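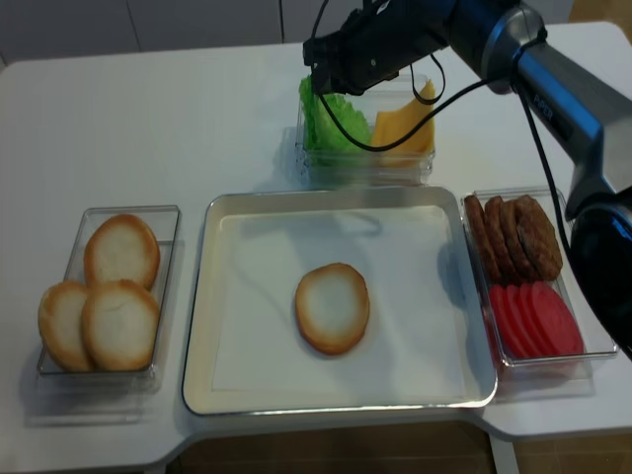

Evico Planner
Task planning and grasp selection for small arms

Evico is the layer between "make me a burger" and the joint commands. You give it a goal, a camera view and a list of things it may pick up, and it works out an order, chooses a grasp for each item and hands a trajectory to your arm driver. We built it for benchtop work with light six-axis arms, and we're very happy with where release 2 has ended up.

What it does

Stacking jobs are where Evico feels most at home. A bun, a patty, a slice of cheese, a tomato slice and a leaf of lettuce all want to be held differently, and they have to land on top of one another in the right order. You write the order once as a recipe file (plain text, one line per layer) and the planner fills in the rest. If a layer can't be reached, it looks for another piece of the same kind before it asks for help.

New in release 2

Overlap handling. Earlier versions liked their parts spread out. The new segmenter separates items that lean on each other in a row, then ranks them by how much of each one is exposed. Tomato slices were our favorite test for this, and the patties came a close second!

Clear containers. Transparent box walls used to punch holes in the depth map. Evico now fits a box model to the rim and treats the walls as solid when it plans the approach, so the fingers come in from above and leave the same way.

Divided bins. One container can hold two ingredients, and each section gets its own label and its own grasp settings. Tipene Ruawai wrote this part and also the little editor for drawing the sections, where you drag a line across the box and type a name on each side. That's the whole job.

Cable envelope. Describe the slack in your wrist cable as a simple curve and the planner keeps it in the collision check. Small feature, and we love it.

Replay viewer. Scrub through any run and see what the planner believed at each step, with the grasps it turned down shown in gray. Hamish Leckie has it open on his second monitor all day.

Specs

Planner cycle, five-layer recipe: 430 ms
Working area: up to 800 mm across
Recipe steps per file: no fixed limit
Grasp library: 1105 tagged grasps, editable
Camera: one fixed RGB-D camera, second view optional
Interfaces: Python, C++, ROS 2
Runs on: Linux desktop or laptop, GPU recommended

Getting started

The download includes the planner, the section editor, the replay viewer and the burger recipe. Run the calibration script first, then load the recipe in simulation and step through it with the viewer open — it's the quickest way to get a feel for how the ranking works. Arm drivers are installed separately.

Coming next

The Olangate branch adds two-arm handovers and is open to anyone who wants to try it early. It's rough in places, but the handover timing is already a joy to watch. Sauce is still on the wish list.

Page updated 2025-06-12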